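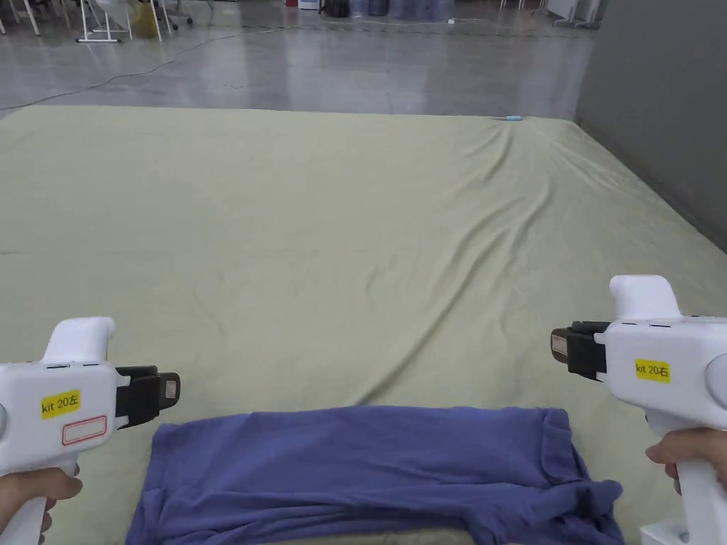

Wanted: people who fold laundry

Rustovgate is looking for participants, January start. Paid sessions, 2 hours each. Days, evenings, and a Sunday slot if enough people ask for it.

The question we're working on: can a machine do household chores yet? Short answer, some. Carrying a box, fine. Folding a T-shirt so you'd put it in a drawer – not reliably. Sleeves are the worst part. So we need folding done by people, with hand-held grippers, lots of it, and then we see what the arm at our end (we call it Uno) can pick up from that.

What you'd do
Hold a gripper in each hand. Fold shirts on a covered platform, lay them out, fold again. Towels and pants later on. Bad folds count too, just keep going. 200 folds per person over the whole run, spread out however suits you.

Who we want
Anyone 18 or over who can stand for a while and use both hands. Left handers very welcome, we're short of them. No tech background needed. Hotel, laundromat or clothing store experience is a plus, you'll have opinions on how a shirt should go and we want to hear them.

What you get
$93 per session, paid the same week. Coffee. Breaks when you need them, dont ask just take one.

Also open: 2 part-time spots on the Utuline project, same room, shop-floor work – restocking, sorting returns. Say so in your message if thats more your thing.

To apply
Write to Irfan Swati through the contact form. Name, times you can do, which hand you write with. No resume. Replies go out in the order messages come in.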